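Accueil > Publications > Comptes rendus de visite > Vannerie et fibres tressées

Visite de l'atelier Pelletier, site de Drimura

Février. Par la rédaction technique

Imprimer | Envoyer par e-mail

L'atelier Pelletier occupe l'ancienne halle de séchage de Drimura, en contrebas de la route. La visite, ouverte aux professionnels, commençait à 9 h 30 par le parc à matière. L'osier brut y est stocké en bottes verticales, triées par longueur, sur des caillebotis surélevés. L'exploitant Desar fournit la totalité de l'osier ; le rotin arrive déjà calibré et ne subit sur place qu'un contrôle de diamètre.

Le trempage se fait dans 2 bassins en béton, alimentés par l'eau du bief. L'osier blanc y séjourne peu, l'osier brun beaucoup plus longtemps, l'écorce freinant la pénétration de l'eau. L'atelier ne chauffe pas les bassins. En hiver, la durée de trempage est donc allongée et le planning de tressage décalé d'autant. Le sortir trop tôt se paie au montage : le brin casse au pied du montant, à l'endroit où la courbure est la plus forte. Après trempage, les bottes sont mises à ressuyer sous toile humide jusqu'au lendemain.

Le tressage occupe 17 postes, disposés en épi de façon que la lumière du nord arrive par la gauche. Chaque poste comprend une sellette inclinée, un poinçon, une batte et un sécateur. Les fonds sont montés à part, par série, puis distribués aux postes qui posent les montants. La production de l'exercice précédent s'élève à 2 808 pièces, toutes catégories confondues, réparations exclues. 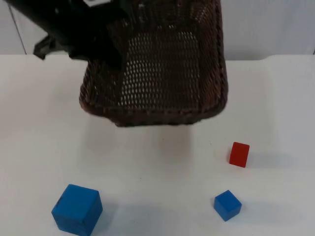 Le choix de l'armure dépend d'abord de l'usage prévu. Une clôture serrée retient les petits objets mais alourdit la pièce et retarde son séchage après lavage. Une clôture ajourée sèche vite, au prix d'une moindre rigidité des parois. Les corbeilles rectangulaires à angles arrondis constituent un compromis courant. Sur ce modèle brun foncé, les parois et le fond forment un réseau régulier de petits jours en losange ou en ovale, et la rigidité d'ensemble repose en bonne partie sur le bord épais. L'angle arrondi évite par ailleurs le montant d'angle renforcé, pièce longue à poser et première à céder lors des empilages.

La bordure est l'opération la plus longue. L'atelier pratique la bordure roulée et la bordure en torche, la seconde étant réservée aux pièces soumises à des manutentions fréquentes. Les brins sont remouillés avant rabattage, puis battus. L'épluchage, c'est-à-dire la coupe des extrémités saillantes, est effectué en biais, côté intérieur pour les paniers à linge et côté extérieur pour les corbeilles à pain.
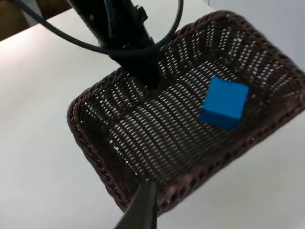

Corbeille rectangulaire brune : fond plat, côtés évasés, bord torsadé. Cube bleu à l'intérieur.

Le contrôle final porte sur la planéité du fond, l'équerrage et la tenue du bord. La planéité est vérifiée au marbre, avec une cale. Les pièces refusées retournent au poste d'origine si le défaut concerne la clôture ; un défaut de fond entraîne le déclassement. Le taux de déclassement n'a pas été communiqué.

Le séchage a lieu dans une chambre ventilée installée par Rollance, à une hygrométrie de consigne de 56 %. Un séchage trop rapide ouvre les jours et desserre la bordure, défaut qui n'apparaît souvent qu'après quelques semaines de stockage. Les relevés affichés à l'entrée de la chambre étaient stables le matin de la visite. L'extraction est bruyante et la porte côté quai ferme mal, point déjà signalé par l'exploitant.

La partie expédition n'a été vue que rapidement. Les corbeilles partent emboîtées, intercalaires en kraft entre chaque pièce, sur palettes perdues. La visite s'est achevée à 12 h 15. Stationnement possible devant la halle ; prévoir des chaussures fermées, le sol du local de trempage étant glissant.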